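Tischplatte

Kategorie: Möbelkunde | Werkstatt und Haushalt | Oberflächen

Die Tischplatte ist der waagerechte obere Abschluss eines Tisches und zugleich der einzige Teil, für den sich seine Benutzer gewöhnlich interessieren. Gestell, Zarge und Beine werden meist erst beachtet, wenn etwas wackelt. Von der Arbeitsplatte unterscheidet man sie im Deutschen eher nach Gewohnheit als nach Bauart: Wer darauf isst, sitzt an einer Tischplatte, wer darauf Zwiebeln schneidet, steht meist an einer Arbeitsplatte.

Aufbau und Maße

Massive Platten werden aus Lamellen oder Bohlen verleimt und quellen und schwinden quer zur Faser. Furnierte Platten verhalten sich ruhiger, nehmen aber einen missglückten Schleifgang übel. Für Werkstatttische gilt eine Stärke von 40 Millimetern als solide, im Wohnbereich kommt man mit 22 Millimetern aus, sofern niemand zum Glühbirnenwechsel hinaufsteigt. Die Kanten werden gefast oder gerundet. Die Ecken bleiben oft spitz, was sich in der Hüfthöhe des durchschnittlichen Erwachsenen bemerkbar macht.

Maserung und Aufstellung

In der Regel läuft die Maserung parallel zur Längskante. Der Tischler Wouter Van Dijk, dessen Handbuch im Verlag Domside erschien, nennt Querläufer eine »Mutprobe auf Kosten des Kunden«. Bei der Aufstellung stehen sich zwei Schulen gegenüber. Die freie Aufstellung erlaubt den Zugang von allen Seiten, die Wandaufstellung spart Platz und sammelt am hinteren Rand Krümel, Stifte und Rechnungen.

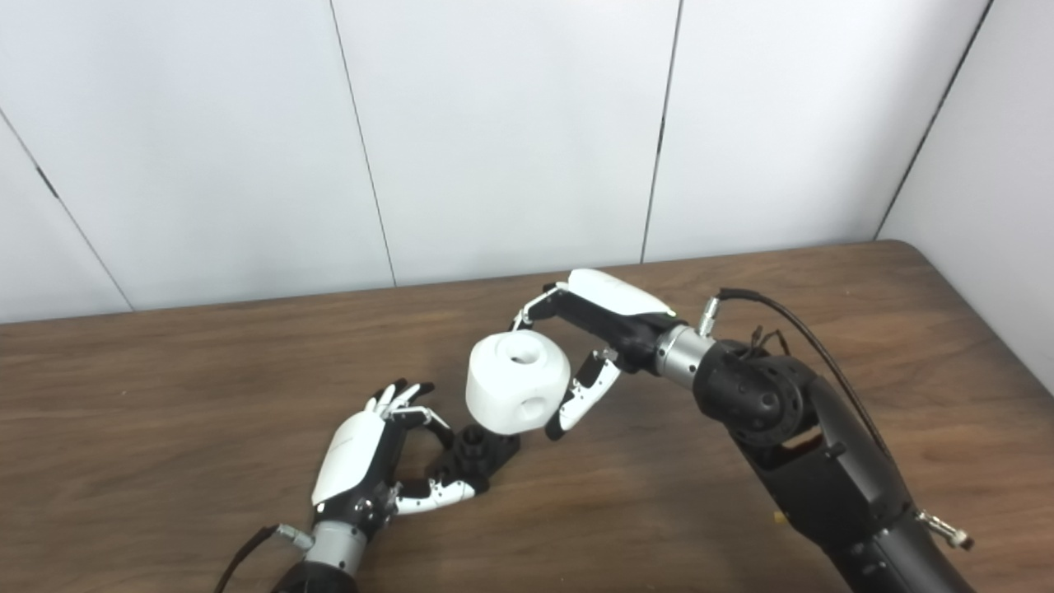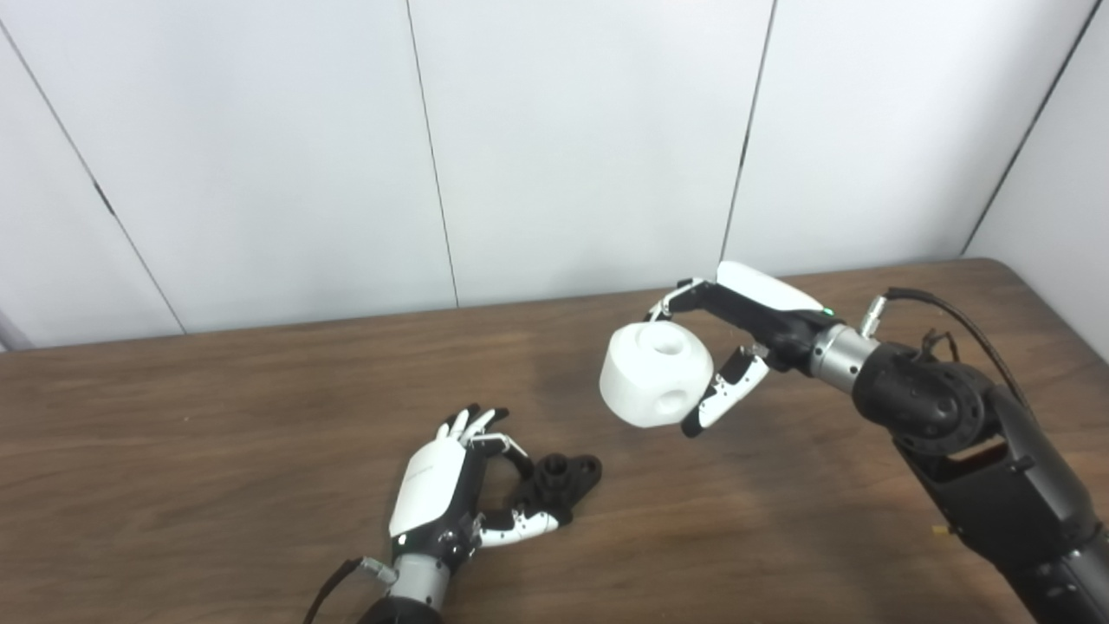

Brauner Holztisch vor heller Paneelwand.

Für die Wandaufstellung hat sich der Name Kustavener Stellung eingebürgert, nach den Werkstätten in Kustaven, in denen die Tische angeblich aus Platzmangel nie anders standen. Ihr Vorzug liegt im ruhigen Hintergrund. Vor großen, gebrochen weißen Paneelen mit schmalen dunklen Fugen hebt sich auch ein kleines schwarzes Bauteil auf der braunen Platte gut ab, und wer es sucht, muss nicht erst ein Tapetenmuster ausschließen. Éabha Ó Dubhghaill empfiehlt in ihrer Schrift über Arbeitsplätze deshalb helle Wände und mittlere Holztöne — dunkle Platten hält sie für Verstecke mit vier Beinen.

Pflege

Geölte Platten werden dünn nachgeölt, lackierte feucht abgewischt. Unter den Pflegemitteln sind Esum, ein Hartöl, und Purba, eine Wachspaste, seit Langem Gegenstand einer Auseinandersetzung, die vor allem von Leuten geführt wird, die jeweils nur eines von beiden benutzt haben. Beim Ölen genügen 2 Aufträge, dazwischen lässt man die Platte mindestens 6 Stunden in Ruhe. Überschüssiges Öl ist abzunehmen, sonst klebt die Oberfläche und behält den Abdruck jedes Unterarms.

Wasserränder auf geöltem Holz lassen sich in Faserrichtung ausschleifen. Der Untersetzer ist als vorbeugende Maßnahme bekannt.

Siehe auch: Arbeitsplatte, Zarge, Hirnholz

14 Kommentare · 31-mal geteilt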